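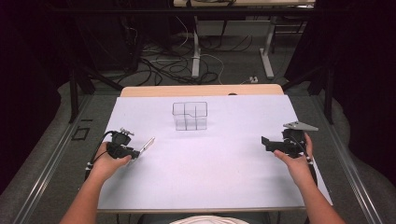
TRAP assay: no ladder from a positive control lysate, internal control band looks fine

Posted in Molecular Biology Methods by Nia Craddock, June 22, 2018

I am trying to get a gel-based telomeric repeat amplification assay running in a lab that has never done one. The positive control is a pellet of HeLa cells, lysed in a CHAPS buffer on ice for 30 minutes, spun cold, supernatant snap frozen in aliquots. I load the equivalent of 2,000 cells per reaction. Extension is 30 minutes at room temperature, then straight into PCR, then a non-denaturing polyacrylamide gel stained with a SYBR-type dye.

What I get is a clean internal control band in every lane and nothing else. No six-base ladder in the HeLa lane. The heat-treated lane is also blank apart from the control band, as it should be. The no-template lane is the same.

In May this worked twice, with a faint but readable ladder. Since then the only changes I know of are a new batch of lysis buffer and a new tube of substrate primer. The aliquots have been in the minus 80 the whole time. Taq is from the same lot. I have tried loading four times as much lysate, and then the internal control band got weaker and there was still no ladder.

Is it worth making fresh lysate, or should I be looking at the primer first?

fernitz_bench

Your internal control tells you the PCR works. It tells you nothing at all about the extension step, and that is where the enzyme is. Telomerase has to add repeats to the substrate primer before there is anything to amplify. If the enzyme is dead, you see exactly what you describe.

The weaker control band at high input is a separate matter. Crude lysate carries PCR inhibitors, so more lysate often gives less signal. Go down, not up. I would run a dilution series at 2,000, 500, 125 and 30 cell equivalents. A good HeLa lysate should still show a ladder well below the top of that range.

Things to check, in the order I would do them:

Lysis buffer. Was the reducing agent added fresh on the day? Was the protease inhibitor? Both get left out when someone makes up a large bottle of "complete" buffer and keeps it in the fridge. Also confirm that RNase-free water was used. Telomerase needs its RNA template, and a trace of RNase will kill the activity while leaving total protein looking normal on a Bradford.

Aliquot history. How many times has the tube been thawed? I throw mine out after the second thaw. If you still have an unopened aliquot from the batch that worked, run it beside a fresh lysate on the same gel. That one comparison separates an old lysate from a bad reagent.

Primer. Order it purified. With a crude synthesis, a share of the molecules will be short, and you are asking the enzyme to extend from the 3' end. Check the concentration on a spectrophotometer as well — a resuspension error of tenfold is easy to make and would fit your result.

RNase control. Treat a portion of the working lysate with RNase A before extension. It will not fix anything now, but you will want it once the ladder is back.

Wipe down the pipettes and the bench surface, and set up the extension mix well away from where you run minipreps. Miniprep buffer P1 usually contains RNase A, and shared pipettes are a common source.

Siriwardena

Had the same thing at Daltport. New tips solved it.

tavard_j

Agree with most of the first reply, but I would check the cycler program before making anything. Ours was edited by another user, and the extension hold had been changed from 30 minutes at 25 degrees to a hot start at 98. The internal control amplified perfectly. The telomerase was cooked before it had touched the primer. If you are using a hot-start polymerase, the activation step must come after the room temperature extension.

On the gel side, how long are you running it? The shortest product is only 50 bases, and it is possible to run the first rungs off the bottom if you follow the wrong tracking dye. With a weak sample those are most of what you would see. Your control band sits below the ladder in some primer sets and above it in others, so its presence does not settle the question.

For storage, we make single-use aliquots of 7 microliters. They have held activity for 14 months at minus 80, tested against fresh cells each time we open a new box.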